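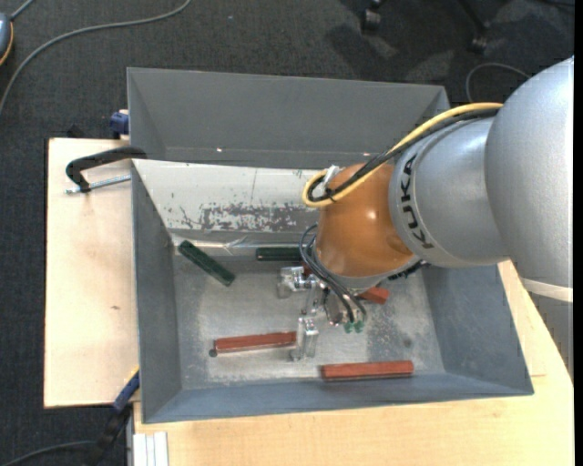

Search this site Go

What Happens to the Leftovers? A Term with the Psarras Hall Kitchen

By Bernadette Yazzie and Yeison Rivadeneyra
December

We started this project because both of us eat lunch in Psarras Hall nearly every day, and both of us had gotten into the habit of scraping a fair amount of rice into the bin without giving it a thought. Our original plan was to look at the whole campus, which our instructor very kindly talked us out of over a long cup of coffee, and we are grateful to her for that. One dining hall turned out to be plenty of work for two people!

The kitchen staff let us set up a scale next to the tray return and weigh what came back on plates during lunch. We did this through the fall term, and over that time we weighed 2331 pounds of food. Of that, 633 pounds was bread, rice and pasta, the largest group by a good margin. Salad came second, and we had expected it to be first, mostly because Yeison never finishes his.

We also handed out a short paper survey and got 92 of them back, a few with gravy on them. The most common reason people gave for leaving food was that the portion was bigger than they wanted. Quite a few said they felt shy about asking for less when the line behind them was long. One student wrote a whole paragraph about the lasagna, and we passed it along to the cooks, who were pleased to have it.

For the last 2 weeks of weighing, the servers tried a smaller scoop for the sides, with a little card saying that seconds were free. The starch weights came down in both weeks compared with the ones before. We want to be careful here - the second week ran close to exams, when fewer people sit down to a proper lunch, and we did not keep a count of diners. If we did it over, a head count at the door would be the first thing we would add.

There were other problems too. Soup was a headache from start to finish, and we ended up leaving it out. The scale had to be zeroed again each time someone bumped the table, and we know we missed it at least once. We also never got to look at what is thrown away in the kitchen itself before it reaches a plate, and the head cook thinks that would make a good project for somebody next year.

Our thanks to everyone who worked the noon shift and put up with us standing in the way. The smaller scoop is still in use on the rice.

Related projects
Rain Gardens Behind Cadard House
Bus Riders on the Davden Line
A Short History of the Sadonari Street Market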